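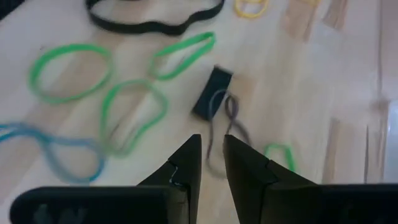

*Reading time: 4 minutes*

# Buvamari Flat File Cabinet, Model 2241

The Buvamari Model 2241 is a steel cabinet for the long-term storage of maps, drawings, posters and other large sheets. It is supplied by Lovivport to libraries, town record offices, museums and university departments. The cabinet ships fully assembled and may be used alone or stacked two high on the matching base.

## Construction

The body and drawers are made of welded sheet steel with a baked powder finish. Each drawer runs on ball-bearing slides and carries a load of 70 pounds, evenly distributed. A curved hood at the rear of each drawer keeps sheets from riding up and over the back, and a hinged front flap holds the leading edges flat. The flap can be lifted with one hand and stays in the raised position while materials are being removed.

Drawers are fitted with a stop to prevent accidental removal. To take a drawer out for cleaning, press both side levers at the same time and draw it forward. Two persons are required for this operation.

## Specifications

| Item | Value |
|---|---|
| Model number | 2241 |
| Number of drawers | Five |
| Height, without base | 22 inches |
| Inside drawer depth, front to back | 36 inches |
| Drawer load limit | 70 pounds |
| Finish | Light gray or black |
| Lock | Single key, all drawers |
| Label holders | One per drawer, included |

Inside drawer width is available in two sizes. Please consult the order form for the current choices.

## Preparing Materials for Storage

Institutions moving collections from tubes or bundles into flat storage should allow time for preparation. Rolled sheets should be relaxed under light, even weight before they are placed in a drawer. Paper that resists flattening should not be forced and should be set aside for review by a conservator.

All fasteners must be removed. Paper clips and staples rust, and elastic bands of every color and width harden with age, stain the paper beneath them and may stick to it. Where a band has already bonded to a sheet, it should be left in place until it can be treated. Bundles that must stay together may be tied with flat, undyed cotton tape or placed in a folder of their own.

Folders should be cut to the full size of the drawer. Small folders shift when a drawer is opened and closed, and their contents may be creased at the corners. We recommend that each folder be labeled in pencil along the lower right edge, where the label can be read without lifting the folder.

## Placement

The cabinet should stand on a level floor, away from outside walls, radiators and water pipes. When full, two stacked units place a considerable load on a small area, and the purchaser is responsible for confirming that the floor is rated for it. Clear space equal to the full drawer depth, plus standing room, is needed in front of the cabinet. A work table at a similar height, placed nearby, reduces the distance that large sheets must be carried.

Stacked units must be joined with the four bolts supplied. Units may not be stacked three high under any conditions.

## Base and Accessories

The Tanalach base raises the lowest drawer clear of the floor and is strongly advised for basements and other ground-level rooms. It is available closed, with a toe space, or open, with four adjustable feet. The following items are ordered separately:

- Tanalach base, closed or open
- Drawer dividers, set of four
- Finished steel top, for use as a work surface
- Replacement front flap
- Spare key, cut to lock number

The steel top is not suitable for cutting. A separate mat should be used.

## Care

Wipe outside surfaces with a soft cloth dampened with plain water, then dry them. Do not use wax, polish or spray cleaners on any part of the cabinet, inside or out. Slides are packed with grease at the factory and do not need further treatment in normal use. If a drawer becomes stiff, unload it and check for paper caught behind the rear hood before calling for service.

## Delivery and Warranty

Cabinets are delivered by Garcia Freight to a loading dock or ground-floor entrance. Delivery to upper floors can be arranged when the order is placed and requires the inside measurements of the elevator and all doorways along the route. Damage must be noted on the delivery receipt before it is signed.

The cabinet is covered for 36 months against faults in materials and workmanship. The warranty does not cover damage caused by overloading or by moving the cabinet while it is full.

## Inquiries

Quotations and purchase orders: Conceição Marinho, Institutional Sales, Lovivport

Floor plans, spare parts and service: Custódio Quintela, Technical Support, Lovivport

Page revised March 16, 2023. Specifications may change without notice.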